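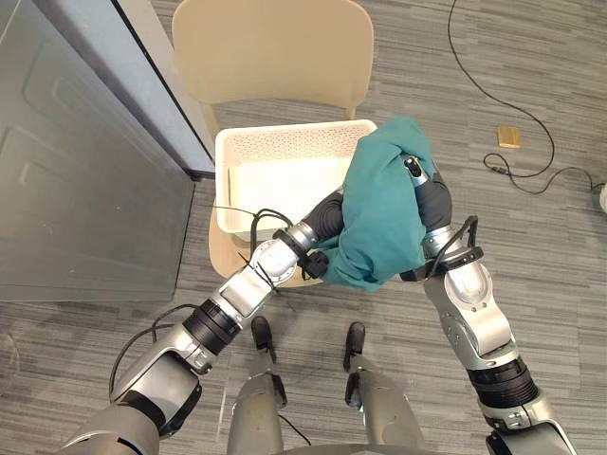
Minutes - Laundry and Linens Group, Florau House
May 11, 2023

1. Opening
Started on time with a full table and very good rhubarb cake. The November minutes were approved with one fix: the dryer that was replaced is the one by the window, and the old one has gone to Hindon for parts.

2. Folding hour
What a great start this has had! People are coming down with their own washing, staying to fold the shared towels, and then staying some more to talk. Everyone wants it to continue through the summer. Agreed to keep the same hour and move it to the larger carpeted room, so there's space to shake out a sheet without knocking into the ironing board.

3. Baskets
The shallow white baskets with the perforated rims are a hit. They sit nicely on a chair seat, so there's much less bending down to the floor, and several members said their backs have noticed. A flat white liner in the bottom stays in place between loads; please don't fold it up with the pillowcases. We'd like 2 more baskets. Fukulix has them in the current catalog and the order goes in this week.

4. Colors
Long and cheerful discussion. The proposal is teal for cleaning cloths, white for kitchen towels, and anything striped for the guest rooms. One objection (teal shows lint), one counter-objection (everything shows lint). Agreed as proposed. Teal cloths get washed on their own the first time - we all remember the napkins.

How to fold the cloths also came up. Thirds, then in half, won easily over rolling. Anyone who comes across a crumpled one on top of a basket is warmly invited to fold it.

5. Money
Balance is $430. The new baskets and liners come to $98, approved with no votes against. Jakubowski has offered to service both washers for $30 on top of the usual visit, and we said yes before the sentence was finished.

6. Other business
- Single socks: the box is full again. It will be put out on the long table at the next folding hour, and whatever is left becomes dust rags.
- Clothespins are wanted for the yard line, wood or plastic, any amount.
- The detergent shelf needs a new label. The old one still says "starch."

7. Next meeting
Same room, right after folding hour. Bring a mug. Cake has already been promised - lemon this time.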